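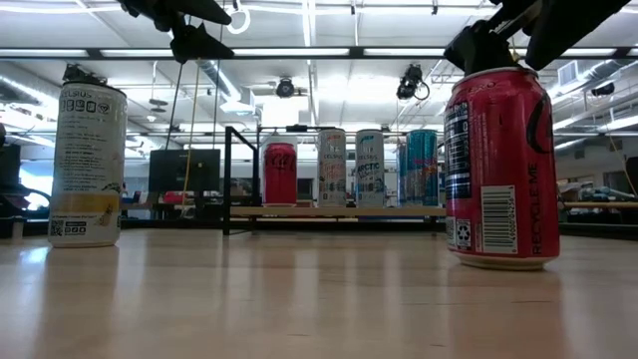
Setora 40 Wellhead Pressure Transmitter

The Setora 40 measures static and flowing pressure at gas and light oil wellheads. It is supplied by Bunstead as a complete unit with sensor, housing, local display and mounting bracket. The standard output is a two-wire 4–20 mA loop. A digital version is available for sites that already run a Bistis flow computer.

Measuring range

The sensor is rated to 242 bar gauge. Readings above this value are flagged on the display and held in the event log until cleared by an operator. Ranges below 35 bar should be ordered with the low-range diaphragm, which has a separate part number and cannot be fitted on site.

Housing and connections

The housing is cast stainless steel with a screwed cover at each end. The process connection is 1/2 inch NPT male. Cable entry is on the left as standard – right-hand entry must be stated on the order. The display can be turned in quarter steps after the front cover has been removed.

Operating conditions

Ambient temperature: -40 to 60 °C
Supply: 24 V DC nominal
Mounting: vertical or horizontal pipe, or flat plate
Display: five digits, bar or kPa

Units for hazardous areas are built to order and carry their own certificate. The certificate number is stamped on the body and must match the paperwork held by the site. Do not swap covers between units.

Calibration

Each transmitter leaves the Marsden works with a calibration sheet showing readings on rising and falling pressure. Recalibration is advised once a year. Zero may be adjusted in the field using the two buttons under the nameplate; span is locked and can only be changed at the works.

Changes to this model

Units built from July onwards have the revised terminal block, which takes thicker cable. Older units can be upgraded with kit S40-T. The kit does not include the cover seal – order this separately.

Spares and orders

Quote the full serial number when ordering spares. Technical questions on range selection or loop wiring go to Hưng Tạ at the Marsden office.

Page revised December 6, 2021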